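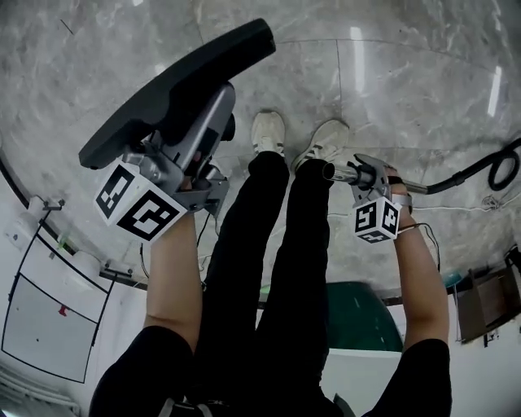
Speaker notes: looking after stone floors in public buildings
Hidville library hall, 5 January 2024

Start with grit. Most of the dull patches people complain about are fine scratches from sand carried in on shoes. Mats come before machines. Two good mats at each entrance, long enough for several steps.

Next slide, cleaners. Neutral means pH 7, and up to 8 is fine for marble. No vinegar, no lemon, no bathroom descaler. Acid etches the surface and mopping won't bring it back. Pass the etched tile round while talking.

Grarnari station job. They were using far too much soap and the film held the dirt. We stripped it in February and cut the dose. Mention that the rinse bucket gets changed more often than anyone wants to.

Polishing. Explain the grit numbers on the pads, stop at 1000 for a soft sheen. Going higher shows every mark in a busy corridor.

Salt in winter: vacuum it dry first, then damp mop.

If time is short, skip the sealers slide and go to questions. Someone will ask about wax. Answer is no, it yellows.

Handouts are on the table by the door. Fodano sample pads go back in the box afterward.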